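Moving my desk out of the bedroom

21 February 2021

I worked from the bedroom for 11 months. The desk was wedged between the closet and the window, and the first thing I saw every morning was my own keyboard. Two weekends ago I finally moved everything into the small room at the back of the apartment, where we used to keep the bikes and the ironing board.

The desk is a Vallholm, the plain one with four legs and no drawers. I bought it used from Benedito Peixoto, who was clearing out his place before a move. He wanted 80 for it and I paid 80. It is 158 centimeters long, and the wall it stands against leaves me enough room for a trash can at one end and nothing else. I measured the door three times and still had to take two of the legs off to get it through.

The light is better back there. The window faces east, so I get sun until lunch and then it goes flat and gray, which suits me for reading. I put the lamp on the left because I write with my right hand. I may get a shade for the mornings. Rosimeire Godoy says I should turn the desk to face the wall, but then the door would be behind me and I don't like that.

The slow part was the small stuff. I had a shoebox of chargers, clips, adapters and stands, and I went through it on the floor with the radio on. Half of it belonged to phones I no longer own. I kept one bag and gave the rest away.

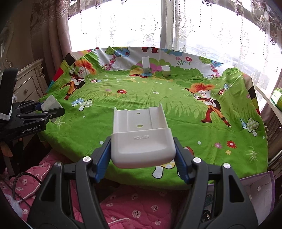

The white holder. It says HOLDER on the front.

Cables I did badly the first time. I ran the power strip along the floor and kicked it loose twice before Wednesday. Now it is screwed to the underside of the desk and only one cord goes to the wall. The internet is weaker in that room — I lose a bar when the kitchen door is shut — so calls are still a bit of a gamble. I'm looking at running a long cable down the hallway under the rug.

The bikes are in the hallway for now. That isn't a permanent arrangement, and I have been told so. The ironing board went behind the bedroom door, and the bedroom has a chair in it again where the desk used to be. So far it mostly holds sweaters.

Next is a shelf over the desk, probably the weekend after next, if I can find the stud in that wall.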